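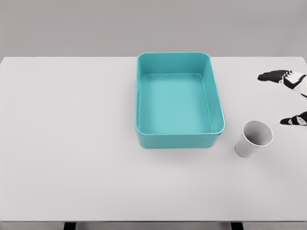
31 January 2024
The cup and the tray, second round

Today I began at eight and stopped when my wrist told me to stop. We have now 71 good examples of the cup task for Ulleo, and the plan says 200 before we may train again. In the morning I had only 38, so I should not complain, but I am slower than I promised in the meeting.

The simulated table is the same as last week: grey wall, pale top, the teal tray and one white paper cup. I asked if we could have another colour for the tray and Nadine Jaber said not yet, first we learn one thing properly. She is right, I think. Still, after so many hours I see this teal when I close my eyes.

What gives me trouble is the thumb. When the hand comes from the right, the fingers go where I want, but the thumb follows my own thumb with a small delay, and I close too early. Then the cup is pushed against the tray and I must throw the example away. After lunch I tried to wait one breath with the hand open near the cup before closing. It was better. I lost fewer, and the movement looked calmer in the replay. But now I am worried about something else. If I always wait, the model will learn to wait also, and it will stand there with its open hand like a person who forgot why he came into the kitchen. I wrote this to Nadine and she answered that a short pause can be cut, a bad grasp cannot. So I keep the pause.

The starts where the cup leans are the difficult ones. With the mouth of the cup turned up and to the right, towards the palm, I want always to put a finger inside and lift it by the rim, as I would do at home with a dirty glass. This is forbidden in our instructions. The grasp must be around the outside. I did it wrong twice before lunch, only from habit, and marked both as rejected with the reason "finger inside". I hope somebody reads these reasons one day.

At three o'clock Orow stopped saving. The counter was going up but the folder stayed the same, and I had recorded perhaps a quarter of an hour before I noticed. Those are gone. I restarted, made one test, opened the file, and it was there. From now I will look in the folder after each set and not trust the counter. I have written this on the yellow paper next to my screen, in my own language so that I obey it.

I also read a little in the old Kereama set, which has 773 examples by several people. One can almost recognise the person by the way the hand arrives. One of them comes always very high and drops down straight, another slides low over the table. I wonder what somebody will see in mine.

For tomorrow: start positions with the cup further to the left, where I have nearly nothing. Ask for the softer strap for the glove. Nadine wants the first 100 checked early in February, so I must also sort the names of the files, which are a shame.

My mother called in the evening and asked what I did all day. I said I put a cup in a tray. She asked if they pay me for it.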